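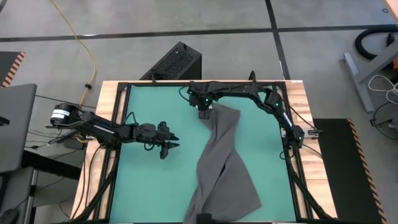

Binden, 6. Juni 2021

Protokoll der Arbeitssitzung Textilpflege und Wäschelager, Werkstatt Stundstead

Anwesend: Lagerleitung, Wareneingang, Näherei, Einkauf (ab TOP 3).
Protokoll: Lagerleitung.

TOP 1 Protokoll der Aprilsitzung
Ohne Änderungen genehmigt. Offen bleibt die Beschriftung der Regalfächer für Übergrößen, Wiedervorlage nächste Sitzung.

TOP 2 Faltplatz und graue Tücher
Gefaltet wird weiterhin auf dem Holztisch mit der blaugrünen Auflage. Die dunkelgrauen Tücher mit fleeceartiger Oberfläche heben sich von der Auflage gut ab, Knicke und Doppellagen sind vor dem Falten erkennbar. Bei zerknüllt aufgelegter Ware ist das Tuch zuerst an einer Ecke anzuheben, bis die Lagen sich trennen. Ziehen an der Kante aus der Mitte heraus führt laut Näherei zu Verzug am Saum und unterbleibt.
Der Wareneingang weist darauf hin, dass Tücher über die vordere Tischkante hinausreichen. Überhängende Ware ist vor dem ersten Faltschritt vollständig auf die Auflage zu ziehen. Eine Verlängerung der Auflage wurde erörtert und zurückgestellt.
Beschluss: Faltschema für graue Tücher neu: 2 Längsfaltungen, danach 2 Querfaltungen, Saum nach innen. Stapelhöhe nach Fachmaß. Das bisherige Schema mit Mittelrolle entfällt.

TOP 3 Nachbestellung
Restbestand der Position 3683 (Tuch dunkelgrau) reicht nach Angabe des Lagers bis zur nächsten Lieferung nicht aus. Angebote liegen von Thoroddsen und Skundon vor. Thoroddsen liefert in der bisherigen Stoffqualität, Skundon mit höherem Flächengewicht bei längerer Lieferzeit. Die Näherei bevorzugt die bisherige Qualität, da das schwerere Material nach dem neuen Schema nicht in die vorhandenen Fächer passt.
Beschluss: Bestellung bei Thoroddsen. Von Skundon wird ein Musterstück angefordert. Zuständig: Einkauf.

TOP 4 Aussortierung
Kriterien für die Aussortierung: offener Saum über Handbreite, durchgescheuerte Stellen, nicht entfernbare Flecken. Faltenbildung allein ist kein Aussortiergrund. Tücher mit kleinen Saumschäden gehen in die Kiste der Näherei und werden dort im Bestand geführt.
Die Näherei bittet darum, beschädigte Stücke glatt einzulegen. Wird an alle Schichten weitergegeben.

TOP 5 Reinigung der Auflage
Fusseln von der Fleeceware setzen sich auf der Auflage fest. Abwischen mit feuchtem Tuch bei Schichtende, kein Lösungsmittel. Die Holzkanten werden trocken abgewischt. Der Wareneingang ergänzt den Aushang um diesen Punkt.

TOP 6 Verschiedenes
Die Regale 3 und folgende werden vor der nächsten Inventur umgeräumt, Reihenfolge nach Artikelnummer. Schlüssel für das Nebenlager ist bei der Lagerleitung abzuholen.

Verteiler: Anwesende, Ablage Stundstead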